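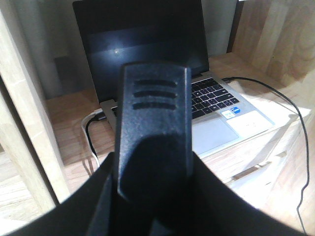

About Jindlow

Jindlow is a mastering and lacquer cutting studio in Drirkport. We prepare metal, hardcore, noise and related music for vinyl, cassette, CD and digital release. Most of our clients are small labels and bands who pay for their own pressings.

The studio was set up by Kieran Corrigan and Orla Ó Gríofa. Kieran cut lacquers at a larger plant before moving here and still does all of the cutting. Orla handles mastering, restoration of old tapes and the final check of every parts order. Both play in bands and neither will master a record they perform on.

What we do

Stereo mastering from 24-bit or 32-bit float files, at the sample rate of the mix. Please do not convert before sending. If there is a limiter on the mix bus, send one version with it and one without, and tell us which one the band has been listening to.

Vinyl pre-mastering and lacquer cutting, 7", 10" and 12", at 33 or 45 rpm. Bass below the crossover point is summed to mono where the cut requires it. Tremolo guitars and constant cymbals put a lot of energy above 8 kHz, and a cut that ignores this will distort toward the center of the side. We set de-essing and level by side, after looking at the running order. A 12" side at 33 rpm that runs past 22 minutes will be quieter. We will say by how much before the cut is booked.

Tape transfer and restoration. We accept cassette, 1/4" reel and DAT. Four-track cassettes are transferred as four separate channels at the original speed, including those made on machines that ran at double speed. Azimuth is set by ear and meter for each tape. Hiss is left in place unless the client asks for it to be reduced.

Cassette masters. These get a separate file with a lower top end and matched side lengths. The same file should not be sent to the pressing plant.

How the work runs

Files are checked on arrival for clipping, phase errors, missing fades and wrong track order. A first pass goes out as WAV, never as MP3. Two rounds of changes are included in the quoted price. A changed mix counts as a new track.

Last year we finished 221 jobs. Of those, 39 were full transfers from cassette, most of them demos being reissued, and 48 went on to lacquer. The rest were digital or CD only.

Labels

We have worked with Morkinetti since their second release and now master their entire catalog, including the split 7" series. Their test pressings come to us as well as to the label, and we keep one copy of each for reference. The Ó Flaithearta demo tapes, 51 minutes of material over three cassettes, were transferred here and cut as a double 12" at 45 rpm. Side D is short, and it was kept short so that the closing track could be cut at full level.

Credits should read "Mastered at Jindlow, Drirkport" with the engineer's name. Lacquers are signed in the dead wax unless the label prefers them plain – some do, and it should be noted on the order form.

Rates and booking

Rates are per track for mastering, per side for cutting and per hour for restoration. A written quote is sent after we have heard the mixes. We do not give a discount for sending work early, and rush jobs are taken only when the lathe is free.

The lathe is out of service for part of December each year for cleaning and adjustment. Mastering continues as usual during that period. Cutting dates for the spring are open for booking from 20th February.

Visits are by appointment. Attended sessions are limited to two people from the band or label.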